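Forum > Home and Storage > Jewelry boxes: does anyone keep theirs sorted for more than a month?

foley_attic
July

Hi all, I've been reading here since we moved to Andavness and this is my first real post, so forgive the length. My aunt passed along her jewelry, most of it costume and a few nice silver pieces, and for two years it sat in a cookie tin. I finally bought a proper box, the Nendix one with the lid that stands up and the cream lining, and paid 76 for it at the little shop in Flarkolness (yes, I know, I could have done better online, but I like the lady's window displays). Now I'm stuck on what goes where. The earrings and pins came in small display cases and I can't decide whether to leave them in there or set them loose between the dividers.
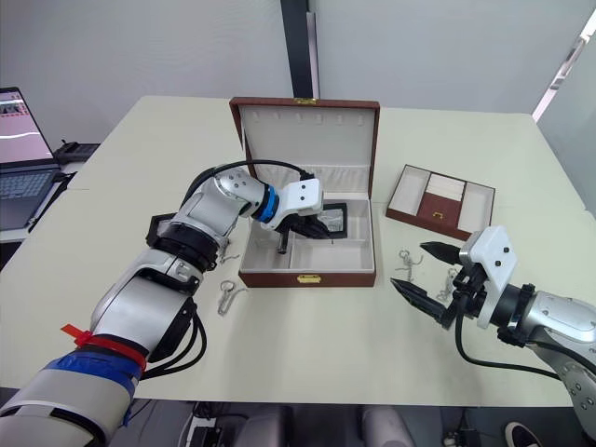
Should small pieces stay in their own cases inside a jewelry box?

Keep the ones you wear least in their cases and let the everyday pieces go loose, so the cases aren't in your way every morning.

mossy_teacup

Welcome! I'm going to disagree with that a little, in a friendly way. I tried the half-and-half method for a whole winter and all I did was forget what was in the cases. Out of sight, gone from my mind. I wore the same 3 pairs of earrings until spring and then found a brooch I'd been missing since my niece's wedding. If you love a thing, put it where you'll see it when you lift the lid.

harborlight447

Mossy, I hear you, but silver left loose gets scratched by everything it rubs up against, and I have the sad little locket to prove it. My cases all stay shut and I stick a dot of masking tape on the back with a word or two in pencil. "Blue drops." "Grandma pin." Takes one evening with a cup of tea and you're done.

pennywhistle_jo

Chains are my whole problem, if I may drag this thread sideways. I've had boxes with hooks, boxes with rolls, a thing that hung on the closet door and fell down every time someone slammed it, and I have spent more than 2 hours of my one precious life picking at a single knot with a sewing needle. What finally worked for me was giving chains the lid and keeping the bottom for everything else. A box like this one, with the row of slots up near the top of the lid and that soft pocket across the middle, is just right for it: hook the chain over a slot and let the loose end drop down into the pocket so it can't swing around when you close up.
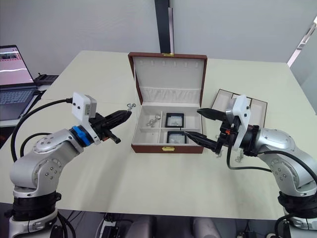
mossy_teacup

I've gone back and forth on this since yesterday and I'm still on the side of seeing things, but I'll give some ground. With two square cases stacked in the right side you only have to lift one to get at the other, and I could live with that. It's when they're piled four deep that I lose track.

harborlight447

Ha, I'll take it! And Jo, the pocket idea is good, though I'd only put the light chains there. My heavy one pulled the lid over backward on my old box and loosened the hinge.

foley_attic

You are all so kind, thank you. I think I'll do the chains Jo's way and keep the pins cased, two high and no more. Does anybody have a trick for the tangle I've already got, short of the sewing needle?

pennywhistle_jo

Lay it flat on a plate, dust it with a bit of baby powder, and use two needles instead of one. Start from the middle of the knot and don't pull on the ends, however much you want to.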